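Can a machine do it yet? Laundry, dishes, floors and the bench – tips for December

Notes from the house and the shop, updated when I get a minute. Folding first, it's what everybody writes in about.
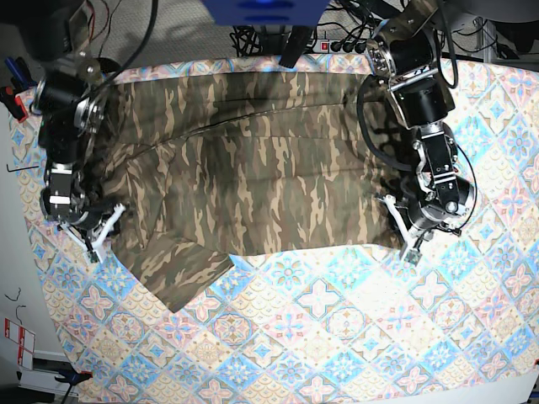 Folding shirts and jackets

Short answer: slow, and not without you. Two arms can take hold of a garment at two corners and pull it out between them. That part is real. The trouble is the rest of it – sleeves that end up pointing their own way, a hem that waves, creases in the middle where no finger is touching. A person fixes all that with a flat palm and doesn't notice doing it. Two pinching fingers have to come back for each crease.

If you are going to try it, or if you just want your own folding to go quicker:

Lay the thing out flat first. Sleeves out to the sides, then in. Hem toward you.

One garment on the table at a time. A pile is the hardest thing you can give a machine. Also the hardest thing to give a tired person.

Watch your table covering. Busy cloth under busy cloth is hard on the eye, anybody's eye. Camo on a plain white sheet you can find the edge right away. My own folding table has a plain sheet on it now, dull but I stopped losing socks.

Clamp the board or the table if arms are going to lean on it. Cloth drags. A light table walks.

Zippers closed, buttons done up at least top and bottom. Pockets emptied. Velcro shut!! Velcro grabs everything.

Heavy cotton holds a fold. Slippery stuff (linings, running shirts) slides open again before you reach the next fold, give those a hanger and be done.

Time: I do a jacket in 19 seconds when I'm not trying. If a seller shows you a folding video, look for the little "4x" or "10x" in the corner. Ask how many tries. Ask who put the shirt there.

Verdict: fold it yourself. Check back next year.

Sorting the wash

Worse than folding and hardly anyone shows it. Colors are easy for a camera. A wool sweater that looks like an acrylic one, no. The inside-out sock, no. The tissue in the pocket, definitley no.

What works instead is three bags on hooks, dark, light, and "ask me". Everybody drops their own. The "ask me" bag gets done Thursday in my house, at night after the dishes.

Wash in net bags by person and the sorting after is already done. Best tip on this page, had it from Yaa Eshun who raised four kids on one washer. She writes the names on with laundry marker, inside the zipper where it doesn't rub off.

Verdict: bags beat robots.

Floors

Yes. This one is done, mostly. The round vacuums work if you do your half.

Cords up off the floor before you run it. Phone chargers especially. I use the cheap adhesive hooks along the baseboard, wipe the wall with rubbing alcohol first or they drop in a week.

Rug fringe tucked under. Double-sided tape holds it.

Chairs up on the table once a week, other days don't bother.

Empty the bin every run, not when the light says. Hair off the roller with a seam ripper – slide it down the groove, pull, done. Scissors nick the bristles.

Wash the filter only if the book says it's washable. Let it dry a full day. A damp filter smells like a dog forever.

The Liltemus I have cleans a room and a hall on one charge and gets stuck under the radiator every single time. I put a strip of wood there, 2x2, painted to match. Fixed.

Stairs: no. Still you and the hand brush.

Mopping pads: wash without softener, softener makes them smear.

Verdict: buy one if you have the floors for it. Spend the money on the plain model.

Dishes

We already have the machine, it's the dishwasher. What people want is the loading and unloading.

Arms can set a plate in a rack if the plate is where it was last time. Glasses, sometimes. A pot with a spoon stuck in it and a lid half on, that's your sink on any normal night, and that's where it quits.

So do the bits around the machine better:

Unload first thing, while the coffee runs. Then dirty ones go straight in all day.

Bottom rack first so the drips from the top don't land on dry plates.

Silverware by type in the basket. Forks all in one slot, you grab the bunch and it goes in the drawer in one move. Spoons mixed in among forks so they don't nest – ok that contradicts the last one. Do spoons mixed if yours come out dirty, otherwise by type.

Scrape, don't rinse. Clean the filter at the bottom every couple weeks, old toothbrush.

Verdict: loading by robot not at home, not yet.

Windows

The stick-on square ones do the middle of a big pane well and leave the corners. Tie the safety line to something real, not the curtain rod. Corners by hand with a chopstick wrapped in a rag. Small panes, old divided windows, forget it.

In the shop

Hartmut Kleinschmidt runs the back half of Baumgart where I get my hinges cut, and he has strong views here, so some of this is his.

Repeating jobs, yes. Same part, same jig, same hole, all day long. He did 800 brackets last month on a feeder and touched maybe a dozen. Fine.

One-off jobs, no. By the time you have taught it where the board is you could have drilled the board.

Cleaning up the bench, no, and he'd pay good money for that one. A screw in sawdust, a hex key under a rag, a pencil. Finding the thing, knowing it's a thing and not scrap, knowing where it lives. Three seperate problems he says.

What he does instead:

Drawer foam with the tool shapes cut out. Two colors of foam stacked, so a missing tool shows as a bright hole. Cut it with a long snap-off blade, new segment each tool.

Hex keys on a ring with a strip of colored tape for each size. L-shaped ones roll off everything, don't leave them loose at the bench edge.

Magnet in a plastic bag for sweeping up screws. Turn the bag inside out, screws are in the bag, magnet is clean.

Power strip screwed to the wall at waist height, never on the floor. Chips get in. Coolant gets in. You step on the switch.

Cables: overhead or along the back, strapped every foot. A tangle behind the bench takes a whole morning the day you have to move one plug.

Clamps hung by size on a rail, open a half turn so the next guy isn't fighting it.

If you run any kind of arm or feeder – tape a line on the floor as far as it can reach plus a step. Stay behind the line when it's live. Stop button where your left hand can get it too. Sleeves rolled, no gloves near anything turning.

What it costs

I priced a few. A decent floor vacuum, 345 dollars, and that was on sale. A Fliltent window square, more than I wanted for corners I still have to do myself. The Clonix folding box that was going to be 700 and do a whole basket – you clip each shirt on by hand, one at a time. If I'm holding the shirt already I'll fold it.

Bed making, since two of you asked

No. Nothing I'd let near my good sheets. Fitted sheet tip though: start with the corner that has the tag, mine is always bottom left once you check. Mark it with a stitch of red thread if the tag's cut off. Do the opposite corner second, diagonal, then the last two go on without a fight. Duvet cover inside out, hands in the far corners, grab the duvet through the cloth, shake it down.

Quick list for before you buy any chore machine

Does it start from the mess, or from a mess you already tidied?

Can you hear the TV over it?

Where does it live when it's off. Measure that spot, with the plug.

Parts – filter, brush, belt, can you get them in five years. Look them up before, not after.

Who cleans the cleaner and how long does that take. Write the minutes down for a month. I did this with the vacuum and it still came out ahead, the mop attachment didn't.

Return window. Keep the box till it closes, flat under the bed.

Next time: drains, and the right way to bleed a radiator, with the one I keep my 2x2 under.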